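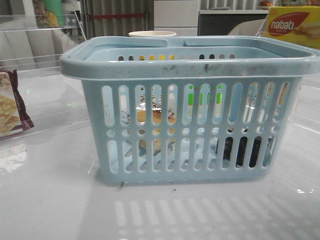 Polypropylene and the Number 5: What the Revised Sorting Guide Changes

The revised sorting guide for the Salem collection area takes effect in September, and most of the changes concern polypropylene, the resin marked with a 5 inside the triangle. Households that have been putting number 5 items in the trash can stop doing so for two classes of product: rigid food tubs and rigid housewares. Caps, film and flexible pouches stay on the reject list.

The triangle itself causes a good deal of confusion. It identifies the resin family and carries no promise that any plant will take the item. A yogurt tub and a potato chip bag may both be made largely of polypropylene, and only the tub will be accepted. The tub is a single resin molded to a wall thickness that sorting equipment can handle. Snack bags are usually built up from several thin layers, often with a metallized coating and printing inks between them, and the layers cannot be pulled apart at a reasonable cost. Film also wraps around the shafts of the disc screens at the front of the line. The Garell plant shuts the screens down to cut film away by hand, and nothing is sorted while that is going on.

How the new line works

Material arriving at Garell is first spread on a belt and passed over the disc screens, which let small pieces drop through and carry large ones forward. Anything under 2 inches in every direction falls out at this stage and goes to residue. Loose bottle caps are lost here, so screw them back on.

The forward stream then passes under a near-infrared sensor. Each resin reflects infrared light in its own pattern, and the sensor matches that pattern against a stored library. When it finds a match, a row of air jets at the end of the belt fires and pushes the item into the right chute. The plant has three chutes for rigid plastics: one for number 1, one for number 2 and, with the new guide, one for number 5.

The method has one well-known weakness. Carbon black pigment absorbs infrared light, so a black tray returns almost nothing to the sensor and drops off the end of the belt unsorted. Black plastic of any number therefore goes in the trash for the time being. White, clear and colored items read correctly. Surface scuffs make no difference to the reading, but a thick layer of food does, and full-size paper labels can cause the sensor to report paper.

Rigid housewares

This category is new, and the guide is brief on the subject. The following notes fill in some of the gaps.

Accepted: storage bins, dish tubs, baskets, buckets and nursery pots marked 5 or 2, provided they are empty and no longer than 3 feet in any direction. Remove metal handles from buckets. A few screws or a steel pin left in place will be caught by the magnet further down the line.

Not accepted: toys with batteries or wiring, garden hose, anything with foam or fabric attached, and items with no number. Unmarked housewares may be one of several resins, and some of those spoil a polypropylene bale at low levels. The buyer at Fitlow downgrades a bale when PVC content exceeds 3 parts in 1000.

Do not nest items. A sensor looking down on a stack of tubs sees only the top one, and the whole stack follows it. The same goes for using a large bin to hold smaller recyclables. Empty it onto the rest of the load and put it in separately.

Cleaning

A quick rinse is enough. Bales are ground to flake at Fitlow and washed in a hot caustic bath that removes labels, glue and ordinary household dirt. Grease in quantity is harder on the wash water and should be wiped out with a paper towel first. There is no need to run anything through the dishwasher, and doing so would use more energy than the step saves.

After the wash

Clean flake is melted, filtered and cut into pellets. Recycled polypropylene is almost never as clear as the original resin, so most of it goes into dark or mid-toned products — paint cans, plant trays, battery housings and pallets. Some pellet is blended with new resin to bring the melt flow back within range for thin-wall molding.

Corrections and questions

The printed version of the guide lists the Trarkex drop-off as taking plastic film. It does not. Clean, dry bags and stretch wrap can still be left at grocery stores that keep a film bin at the entrance. Chip bags and candy wrappers are excluded from those bins as well.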